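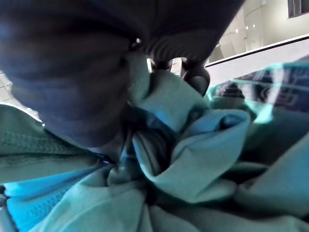 Navy knit and the pale teal, mid sort

Navy jumper has bobbled and left bits on pale teal fabric, how do I wash and fold these?

Asked in Laundry & Clothes, January

Hi all, quick one as I've got a heap of this to get through before 8 tomorrow morning. Sorting out the clean washing and the navy thing (thick, fleecy sort of knit, ribbed cuffs) went in the same load as a pale teal top and a teal throw. My own fault. Now there's dark fluff all over the teal when I hold it up to the window, and the teal is creased to bits as well because it sat in the basket overnight.

Three questions really.

Is the fluff just fluff or could it be dye? It mostly picks off with a fingernail but theres a faint greyish patch near the hem that doesn't.

Can I rewash the teal at 40 or should I stay on 30? Label has gone completely blank.

And how do you fold a thick knit so it doesnt take up the whole drawer. Mine are the Aretti shallow drawers, 15 cm deep inside, and two jumpers and it won't shut. The thin stuff I just roll.

Machine is an old Fikevon, no steam setting or anything clever. Have got a tumble dryer but try not to use it. Thanks

Answer 1 (accepted)

Fluff first. Don't rewash yet, you'll only push it round the drum and it'll dry back on. Let everything dry fully, take it outside and give it a proper hard shake, then go over it with a lint roller or parcel tape wrapped round your hand sticky side out. Always the same direction. If you've a dryer, 5 minutes on the cool setting with nothing else in gets most of it off, clean the filter after.

The grey patch. Damp a white cloth, press it on the patch for a bit and look. Colour on the cloth = dye. Nothing on the cloth, still try a colour run remover but read the box, some are whites only and will take the teal out along with the navy. If it IS dye don't iron it or tumble it till you've had a go, heat can set it.

30 for the rewash. No label so no reason to risk it. Half load, extra rinse if the Fikevon has one.

Creases: hang it straight out of the machine, pull the seams and hem flat with your hands while it's damp. Thin jersey drops out quite well on its own. For the throw, if its the woven or quilted sort, dry it flat over two rails of the airer, not folded over one, or you get a line down the middle that never goes.

Folding the thick one. Lay it face down, sleeves straight across the back one on top of the other, ribbed cuffs flat and not doubled under (thats what makes the lump). Sides in to the middle. Then thirds from the bottom up and press the air out with your forearm. Stand it on its edge in the drawer if it'll go, fold side up. If it still comes higher than 15 it's a shelf jumper im afraid.

Oh and wash the navy inside out from now on. On its own the first few times, or with jeans.

Answer 2

Agree with most of that but I wouldn't bother with tape on thin jersey, mine pulled and went all wavy at the side seam. A clean dry washing up sponge does it, the rough side VERY lightly for the navy and the soft side for the teal. Bobbles on the navy need a proper bobble shaver, I've a cheap one from Urkham market that's done years.

We roll the thick ones too btw. Takes up the same room but you can see what you've got.

Answer 3

just wash darks seperate

Comment from the asker

Did the white cloth thing, nothing came off on it, so hopefully just muck. Shaken and rollered and most of the fluff is gone, there's still some down in the creases. Teal back in at 30 now. Folded the navy with the cuffs flat and the drawer shuts!! Only with one in it though. Second one's gone on top of the wardrobe for now.

Comment on Answer 1

Does the extra rinse make any difference on an older machine? Ours is a Bühler and it just seems to add 8 minutes

Reply

Does on ours, more so with fleecy stuff. Check your pump filter too, if that's bunged up the fluff's got nowhere to go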